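3.2 Abräumen von Kleinteilen auf Klapptischen

Erhoben wurde am Standort Tasomberg, Oktober, jeweils nachmittags. Insgesamt 2481 Durchgänge, davon 2106 auswertbar. Rest verworfen (Abbruch, fehlendes Protokoll). Klapptisch an der Wand, Abfalleimer daneben, zerknülltes Papier und andere Reste als Haufen auf der Platte. Zielzustand: Tischplatte frei. Tisch mit Resten: Abb. 5.
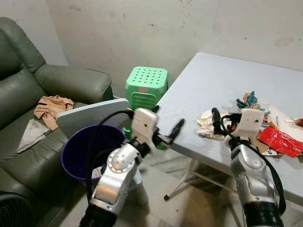
Abb. 5: Klapptisch mit verstreuten Resten, links davon der violette Abfalleimer neben dem Sofa.

Als abgeräumt gilt der Tisch auch dann, wenn höchstens zwei Schnipsel liegen bleiben. Reste auf dem Boden werden getrennt gezählt, siehe Kategorie Nestton im Anhang. Sofa und Hocker bleiben ausser Wertung. Reihenfolge der Griffe nicht vorgegeben.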